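Compte rendu de la réunion de mars – association de jumelage avec Stollham

On a commencé à 18 h 30, le temps que tout le monde trouve une chaise, et c'est moi qui tiens la plume ce soir (soyez indulgents !).

Voyage à Stollham : 57 inscrits, on est ravis ! Le devis du car Savolainen est de 4 000 euros, chauffeur compris. Accepté à main levée, avec deux abstentions. Teemu Koivisto s'occupe de relancer les familles d'accueil.

Des bonbons et une table nappée de blanc
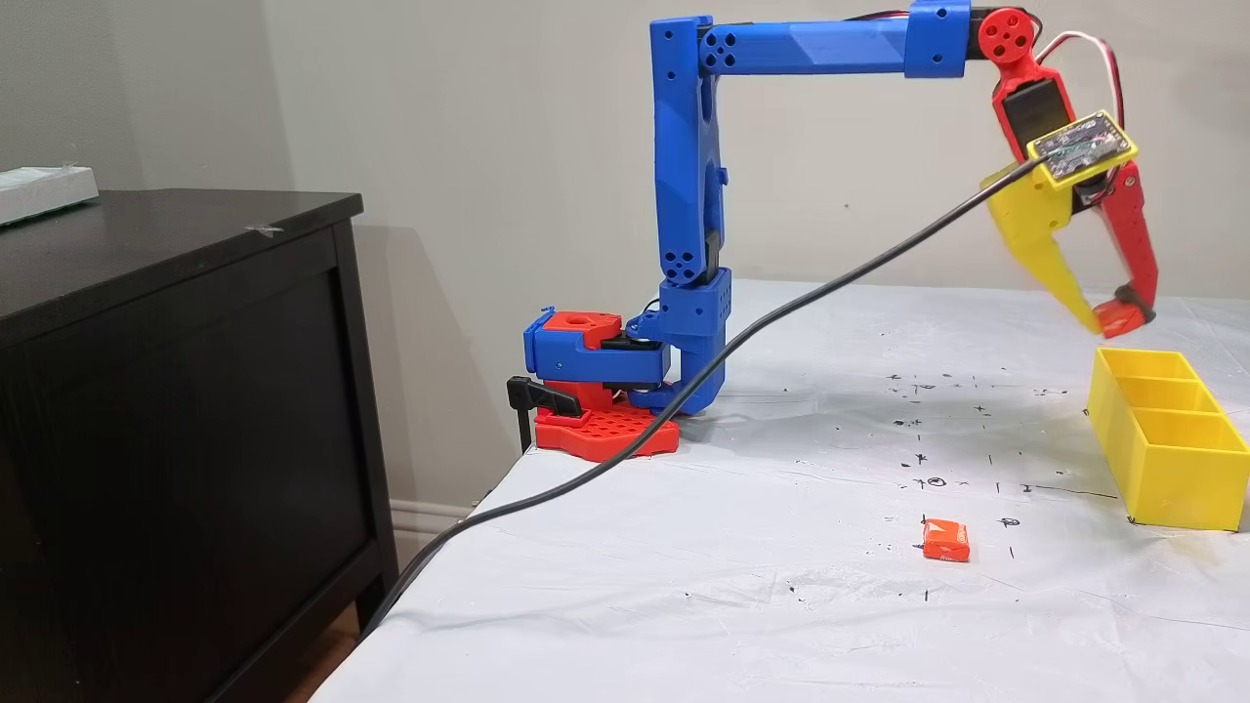
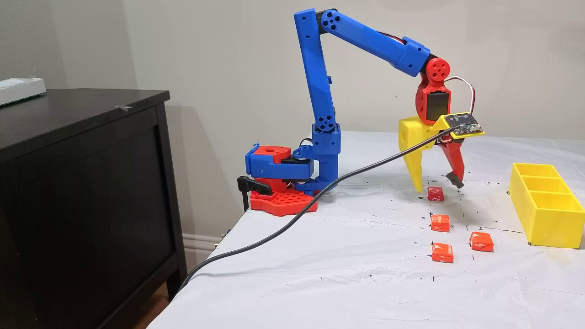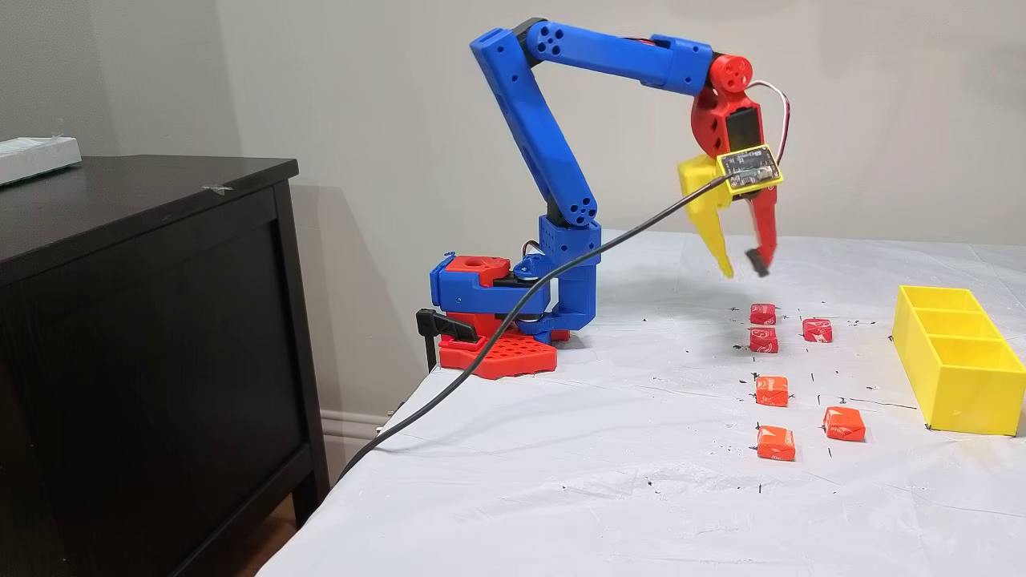

Côté finances, il reste 1 015 euros en caisse après la soirée crêpes. J'ai proposé d'en garder une partie pour le cadeau du maire de Stollham – on a parlé vaisselle, puis fromage, et on n'a rien décidé.

La chorale Pornia veut bien chanter au départ du car. À six heures du matin, quel courage ! Je les rappelle pour confirmer.

Divers : les 157 dépliants sont à retirer chez Pimus avant la fin du mois. Prochaine réunion en avril, même salle, même heure. Séance levée à 20 h 15.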